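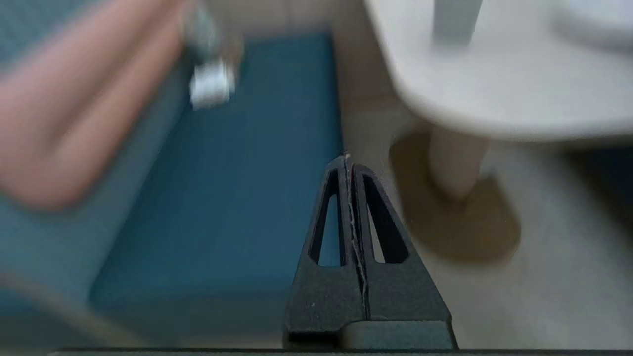 Drivers who use the two-lane section of the Vachon road will know how often vehicles follow one another too closely. Tailgating is treated by many motorists as a minor discourtesy. It is in fact a leading complaint among those who write to this blog, and it deserves more attention than it receives at the roadside.

The principle of a safe following distance is simple. A driver must have enough room to see a hazard, react to it and stop. At low speeds on a dry surface, many instructors teach a gap of at least two seconds, measured against a fixed point such as a sign or a utility pole. In rain, at night or behind a large truck, the gap should be longer. A driver who cannot see the mirrors of the truck ahead should assume that the truck's driver cannot see him either.

I was reminded of this in a letter from Abelardo Daza, who drives 41 miles each way between Gedeck and his place of work. Mr. Daza reports that he is followed at close range on most mornings, usually on the downhill stretch before the Wikex turnoff. He asks whether he should speed up, slow down or pull over.

My answer is that he should not speed up. A driver who is already traveling at a lawful and reasonable speed has no duty to go faster to satisfy the vehicle behind. He should ease off gradually and increase the gap in front of his own car, so that any braking can be gentle. Where there is a safe shoulder or a side road, he may signal early and allow the other driver to pass. Tapping the brakes as a warning is not advised. It startles the following driver and may cause the very collision it is meant to prevent.

Rizwan Talpur, who taught defensive driving in this district for 20 years, has raised a related point with me. Learners are drilled on the gap ahead of them - and tested on it - but few are taught what to do about a driver behind. He would like to see a short section on the subject added to the local course. I support that proposal and have written to the licensing office to say so.

There is also the matter of enforcement. Citations for following too closely are most often issued after a crash, when the evidence is plain. Patrols on the Vachon road at commuting hours would help, as would distance markers painted on the pavement. I have requested both in writing and will publish any reply I receive.

Readers who wish to report a particular stretch of road may leave a comment with the nearest intersection and the usual time of day. Please do not post license plate numbers.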